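Home | News | Events | Shop | Contact

Jarnia opens its strap and webbing room on Saturday

Jarnia, the home storage shop run by Danai Raptis and Ingvar Vestergaard, is delighted to invite everyone to its new strap room, where woven straps for cabinets, bags and bundles will be cut to length while you wait. There are 300 patterns to go through, and the first 100 visitors go home with a free piece of the striped one, red down the middle with navy edges!

"People have been asking us for good plain strapping for years," said Raptis, "and we finally found the space for it."

Comments

Beddoe fan: Will you cut short lengths for luggage?

Plirard Mom: So happy about this, bringing both kids.

Contact: Jarnia press desk | Copyright Jarnia | Back to top
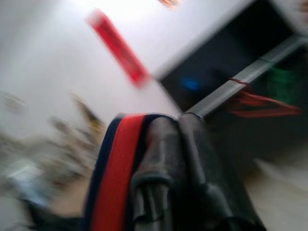 Doors open at 7 in the morning, and the coffee is on us.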